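Argate Community Kitchen: progress report to the Lakum fund
Prepared by Annag Jardine

Bookings

We took 133 bookings this quarter. Jessie Menzies thinks that shows demand. I am less sure, as many came from the same few groups and the discount ends in December.

Worktops

Kinnunen quoted £633 for fitting, then added £551 for "site preparation" that was not in the first letter. I have asked what it covers and had no clear answer. The trustees still like the dark stone look with pale veins. I would want to see how it takes a hot tray before we pay for it. 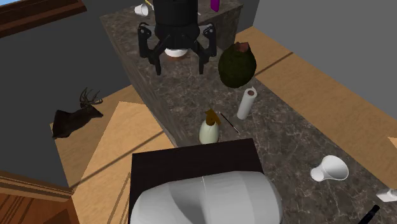 Cookery classes

Ten people finished the Jillon course. The feedback forms are glowing, but they were filled in with the tutor standing there, so I would not lean on them. We will post the next lot out.

I am asking to hold the second payment until Kinnunen replies in writing.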